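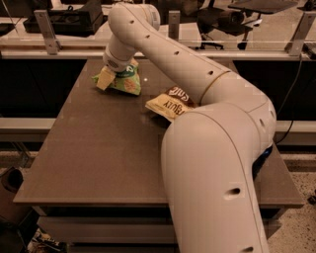

According to a reader in Vedton, the correct way to open a packet of chips at the pub is down the back seam, flattened out into a sort of foil picnic rug, and anyone who opens one at the top and holds it in their lap should be drinking at home. The letter ran to two pages. It used the word "civilisation" twice.

I had made a passing remark in August about preferring the top. I have since been corrected in writing, at a barbecue, and by the woman who does my tax. So I drove the 311 kilometres to Vedton to see how it's done by people who care.

The Drarnier Hotel sits on the corner opposite the silos and has the usual carpet. On a Wednesday evening it was still 38 degrees outside, and the front bar was full of people who had come in to stand near the air conditioner and stayed out of politeness. Behind the bar hung the chips: plain, chicken, salt and vinegar, and a barbecue flavour that had faded in the window to the colour of an old road map. They were all Chambi, which has held the district for as long as anyone at the bar could remember, apart from one summer with a rival from interstate that people still preferred not to discuss.

The etiquette goes like this. Whoever buys the packet opens it, and opening it down the seam is an invitation to the whole table. You don't need to be asked, and you don't say thank you, although a nod is allowed. You take one chip, or two if they're stuck together, and then you look at the television for a bit. The buyer is permitted no advantage at all, except with the crumbs, and even there Lorna does it differently.

Lorna is the next town along, with a pub of its own and views. In Lorna the packet is torn at the top and stood upright against the water jug, and hands go in one at a time. Vedton regards this as unhygienic. Lorna regards the Vedton method as showing off. I raised the matter gently with a man in a netball club polo and got a twenty-minute history of boundary disputes going back to the shire amalgamation, with chips appearing only at the end, as a symptom.

What both towns agree on is that the packets are getting smaller. The one I bought was marked 72 grams, and a debate broke out as to whether it used to be 100. Somebody's cousin was said to have kept an old one in a shed. It was proposed that she be rung. She was rung, and she was at netball.

I tried it the Vedton way. There's a knack to the seam, a pinch and a slow pull with the thumbs, and I didn't have it. The packet went off sideways and a good part of the chicken ended up in the ashtray they keep for coasters. The table was very decent about it. One bloke moved his beer.

My second packet I handed across, unopened, to a grandmother in a fishing hat. She had it flat in a moment, smoothed the corners with the side of her hand, and went back to complaining about the roundabout.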